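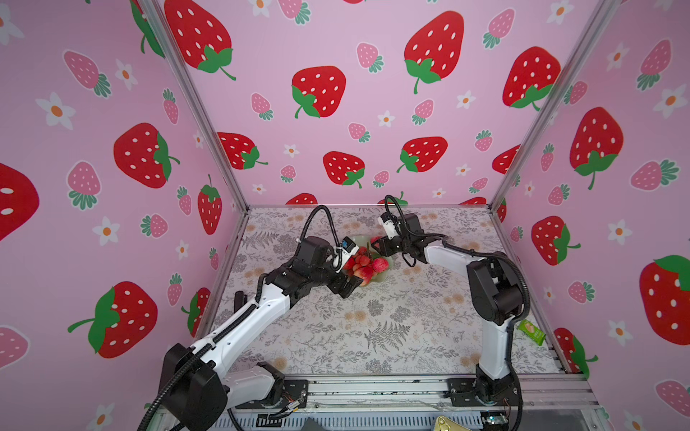

I have been in love with fake fruit since I was tall enough to try biting my grandmother's wax pears. They lived in a brass dish on her sideboard, next to the good candlesticks, and I can still tell you exactly what they tasted like (crayon, mostly, with some dust). So when fruit started creeping back onto tables last year, on wallpaper, on dish towels, in bowls where it would never ripen, I was ready. I had been waiting thirty years for this!

And it's everywhere now. I walked the Domum home fair in February with a coffee in one hand and sore feet by noon, and I swear every second stand had a bowl of something on it. Felt lemons, beaded grapes, glass cherries the size of golf balls. A stand from Söderlund had 2,000 painted wooden apples hanging from its ceiling on fishing line, and people were lying down on the carpet to look up at them. I lay down too. It was lovely down there and nobody asked me to buy anything.

What I like about this round of the trend is that it isn't trying very hard to fool you. The fake fruit of my childhood wanted to be mistaken for the real thing, and that was a fight it was always going to lose. The new stuff is glossier, rounder, cheerier. It goes with things. You put it on a table because you want red on the table, and you leave it there till you want some other color.

The red ones

If you're going to start anywhere, start with red. I say this as someone who began with lemons and regretted it. Lemons are nice for a month in summer, and then you're standing in your kitchen in November wondering who left these lemons out. Red works all year. Red works at Christmas, obviously, but it also works in the dull end of winter when the tree has gone and the whole room looks like it needs a cup of tea.

My favorites right now are wax apples, and I don't mean apples made of wax. They're a real fruit, grown in warm places, shaped like little bells, and I'd never heard of them until I bit into one on vacation and found it tasted like a very polite watermelon. They make terrific fakes. A plain round apple has one good side and you're done, but these look different every way you turn them. 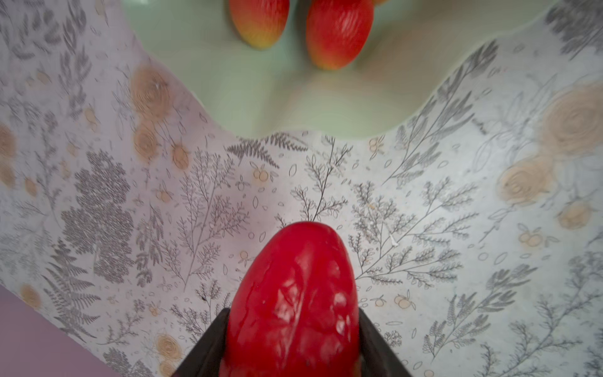 Shine is the thing people get wrong when they shop for these. A lot of the cheap fruit is either dead matte, like it's been rolled in flour, or so evenly glossy that it looks dipped. You want a surface with some lumps in it. Ridges and little bumps break up the light, so you get small white highlights all over a red skin, and your eye goes along with it even when you know perfectly well it's pretend. Hold it near a window before you pay for it. If the whole side lights up in one flat patch, put it back. And look at it lying down as well as standing up, because once it's in a pile you don't get to choose which end faces out.

Go for fruit with some yellow in it too. A bowl of solid red can look like a bowl of billiard balls from across the room (I've done this, I had twelve of them, my guests kept asking if we played). A bit of yellow running into the red at one end softens everything.

What to put under it

I am a bowl person by nature, but for fake fruit I've been converted to pale green, and to anything with a wavy rim. I know scalloped edges are having their own moment and you may be tired of them already. I'm not! Round fruit on a plain round plate is an awful lot of circles. A ruffled edge gives you something else to look at, and pale green next to red does what leaves do on a real branch.

Mine came out of a thrift store box, wrapped in newspaper, under a fondue set. The Drimska catalog has a version I've circled twice, and I've been told by my own bank account to stop circling it. Shallow is better than deep if you don't own much fruit. A deep bowl swallows the first six pieces before you see a thing, and I used to pad the bottom of mine with crumpled tissue paper, which worked right up until a child went digging.

Then mix your shapes. This took me far too long to learn. I used to buy one kind and heap it, and it always looked like a store display. Now I put the big pieces around the outside and something small and busy in the middle, usually lychees, the kind that come in a bunch on a twig. The bumpy skins next to the smooth ones do most of the work for you. Leave the twig showing. Leave the leaf on as well, even if it's a slightly silly leaf. And let a stem or two hang out over the rim, because a pile that sits perfectly inside its plate looks like it's waiting for an inspection.

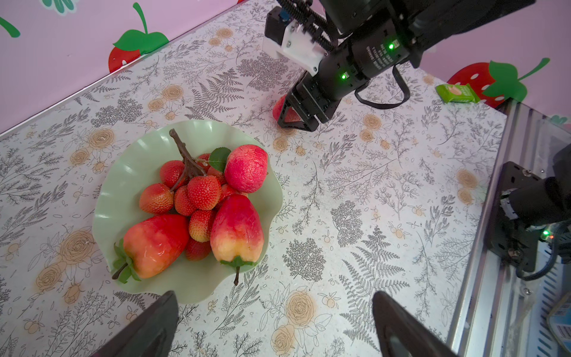 Going all the way: the wallpaper question

You can stop at the plate. Plenty of sensible people do. But if you're like me, you'll be up at midnight looking at rolls of pink paper covered in strawberries the size of your hand, and thinking about the downstairs bathroom.

Strawberry wallpaper is the loudest member of this family and I love it without reservation. Pink background, big red berries with the white seeds, green caps, little white flowers in between. It's a nursery, it's a diner, it's the inside of a birthday card. I put up one wall of it in my breakfast corner and spent 300 dollars, of which 60 was paste, brushes and a replacement for the roll I cut upside down. Check which way your strawberries point before you cut. I can't say it any louder than that.

People will tell you to keep everything else white once you've got a paper like that on the wall. I tried it, and the table looked like it had wandered in from a dentist's office. What you want is a second pattern that keeps its voice down. A pale cloth with gray ferns on it is just about perfect - there's enough drawing in it to hold its own, and the gray lets the pink have all the attention. A few touches of tan are fine. My own cloth is a Nivska one I've washed so often that the ferns have gone a bit ghostly, and I like it better each year.

Skip the matching set. If the wall has strawberries, the bowl shouldn't. Put cherries in it, or lychees, or those bell-shaped wax apples again. Same color, different fruit, and suddenly it seems like you've got a farm stand rather than a theme.
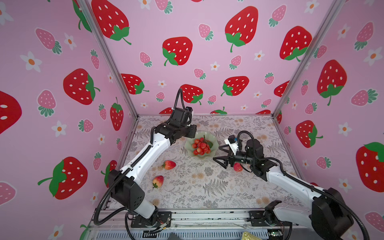

Keeping it nice

Fake fruit gets dusty and sticky, especially anywhere near a stove. I give mine a bath every couple of months in lukewarm water with a drop of dish soap, then lay everything out on a towel. Use an old soft toothbrush for the bumpy ones. Don't soak anything with a fabric leaf, and don't put the hollow ones under the water for long or they'll fill up through the stem hole and dribble on your nice cloth for a week.

Keep your pieces out of strong sun. I had a bunch of red grapes on a south-facing sill that turned the color of old band-aids by August. When I pack them away I use egg cartons for the small ones and a shoebox for the rest, with the stems all facing the same way so they don't get bent.

I've also started buying secondhand, and there's a lot of it about, because everyone's grandmother had a dish and everyone's cousin inherited it. I saw a full set of marble fruit go for 200 dollars at an estate sale this spring, and on the very next table was a grocery bag of plastic cherries for the price of a sandwich. I bought the cherries. Two of the stems had come off in the bag and I've glued them back on, a little crooked, and they're at the front of the bowl.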